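From: Vlasta Omerović
To: Rolville automation list
Subject: Re: Sunday's visit to Weneck, notes for those who couldn't come

Crescencio Zavala wrote:

> I had to miss the visit. Could someone who went write up what they showed,
> mainly the door part? Two questions from me. Is it all still in simulation,
> or did they run it on the real arm as well? And did anyone ask how they
> deal with doors that have no lever handle? Karla said there was a long
> talk about it but she was in the other group.
>
> Crescencio

Hello Crescencio, hello all,

I was in the first group with Anas Kabbaj, so I can answer most of this. Karla and Jacinto were in the second group and may want to correct me.

The visit started at ten in the small meeting room on the ground floor. There were 27 of us, which was more than they had chairs for, so they split us in two. Our group saw the simulation first and the workshop after coffee. The other group did it the other way round.

The software is called Nela. It is their own, built on top of a physics engine they did not write. The idea is that the arm learns to open household doors in simulated rooms before it is let near a real one. Each room is put together from a stock of parts: walls, tiles, frames, floors, doors. They have 577 door models at present, and the colours and lighting are changed between runs. A training set is 3577 attempts, and they told us one set runs overnight on the machines they have.

Most of our time went on panelled doors. The woman giving the demonstration said flat doors had been fairly easy and that panelled ones had caused trouble all through November. The raised parts and the grooves confuse the depth estimate, and the arm then tends to go for a moulding as if it were something it could hold.
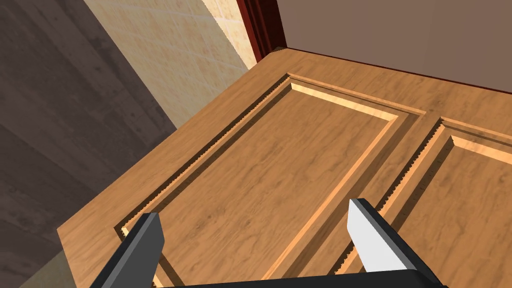 The shading along the mouldings came up as well. Where a groove meets the flat wood, the renderer gives a saw-tooth edge, and Anas asked whether the network might be learning from those teeth, as a real door has none. They said it was a fair point. They have a higher quality setting which smooths the edges, but it slows everything down, so they only use it for the final checks. I would have liked to see results from both settings side by side. They did not have them to hand.

To your first question: they ran the real arm too, but only on one door, in the workshop. It is an ordinary interior door hung in a free-standing frame. We saw four tries. The arm opened it on three of them. On the other it closed its fingers short of the handle and stopped, and they reset it by hand. They were quite open about this and said the real door is still well behind the simulated ones.

To your second question: yes, it was asked, by Jacinto Magaña. Round knobs are in the stock of models but the success rate is poor. Doors with no handle at all, the kind you push, are left out for now. Their plan is to start on those once the gripper has a force sensor in the wrist. No date was given.

A few other things I wrote down:

The visit ran 40 minutes over, and those of us on the early bus had to leave during the workshop questions. If anyone stayed to the end, please add what was said about cost.

They will not be sharing the door models. They may share the room parts, but someone has to go through the licences first.

They would take a second group from this list if there is enough interest. Please send names to Karla Magaña and not to me, as she has the contact at Weneck. The room only holds so many, so first come, first served.

Parking is behind the building. The front gate is locked on Sundays and several people walked all the way round.

I have asked for the slides and will forward them when they arrive.

Regards,
Vlasta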